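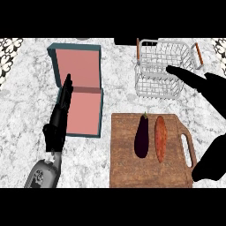 Moose spends the morning in a Prelel parking lot, and I missed my dentist appointment for it

I've lived up here long enough to know you don't honk at a moose. The guy in the pickup behind me had not lived up here that long.

It was a little before 8 on Thursday and I was sitting at the exit of the Prelel Market lot with a bag of bagels on the seat, when a young cow moose strolled out from behind the recycling bins and stopped right in front of my hood. She looked at me, I looked at her, and the pickup honked. She laid her ears flat back and I said a few words my mother wouldn't like. Then she turned and walked over to the garden center fence, where she started eating the hanging baskets. Petunias, mostly!

Abbas Taheri manages the store, and by the time I'd backed up and parked he was already outside in his apron waving people away from the doors.

"I've had raccoons in the stockroom and I once had an owl over the dairy case," he told me. "I've never had a customer who comes up to the top of the soda machine."

He locked the front entrance and sent shoppers out through the loading dock on the Bakhtiari Street side, which took a while, partly because everybody wanted to stop and get a video. I did too, I'm not going to pretend I'm better than that. Mine is mostly my thumb.

The wildlife officer who came out from Cudham was Saeed Shahbazi, and he was about the calmest person I've ever met. He parked his truck sideways across the exit, asked folks to get behind it and then just stood there with a cup of coffee. I asked him what the plan was. He said the plan was to wait.

"She's a yearling, her mother's probably just run her off because there's a new calf coming," Shahbazi said. "She's figuring out where to live. If we crowd her she'll go through somebody, and I'd put her at 465 pounds."

He does have a tranquilizer gun in the truck, but he told me he hates using it near a road. A darted moose can run quite a way before it lies down, and Prelel Market has the highway on one side and the elementary school on the other. The school kept the kids in for morning recess, so there were a lot of little faces pressed up to those windows.

She stayed for almost 3 hours. In that time she ate 11 hanging baskets, knocked over a rack of seed packets and took a long drink out of the birdbath display. She also had a nap, or at least a lie-down, in the handicapped spot by the cart return. Around mid-morning a delivery truck dropped its ramp on the far side of the building with a big bang, and that was what finally got her moving. She trotted across the back lot, stepped over a fence I'd need a ladder for and headed down toward Tivarari Creek.

No one got hurt, and the only damage besides the flowers was a dent in a shopping cart. Taheri says he isn't filing anything with the insurance. The garden center was open again by lunch, and he's marked the chewed baskets down to 6 dollars each with a sign that says "pruned by a local." Two had sold when I left.

Shahbazi wants people along the creek to keep dogs on a leash for the next few days and bring in any apples or bird seed they've got out. If you see her, stay in the car or put a big tree between you, and call the Cudham office. Please don't honk.

My dentist can see me in two weeks.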